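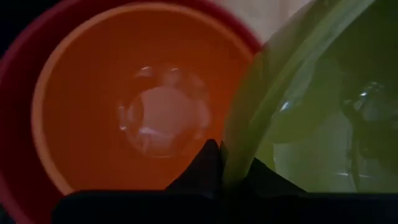
Sudheer Kartha: check your speed limit before your force limit. Most contact trips on light arms come from approach speed.

Question
Is there a rule for approach speed when a two-finger gripper works on thin plastic bowls beside a person? Our Drorken arm is set to 250 mm/s for the whole cycle and still trips on the rim.

Answer 1
No single figure covers it. 250 mm/s is a common choice for hand-guided teaching. For automatic running, the limit comes out of your risk assessment, which has to include the fingertips. Pointed tips need a lower contact force than padded ones. Split the move: full speed to a point above the bowl, then slow for the last 6 cm. Log each trip with the payload setting.

Answer 2
We just turned it down in May and it stopped. Not sure what the setting was.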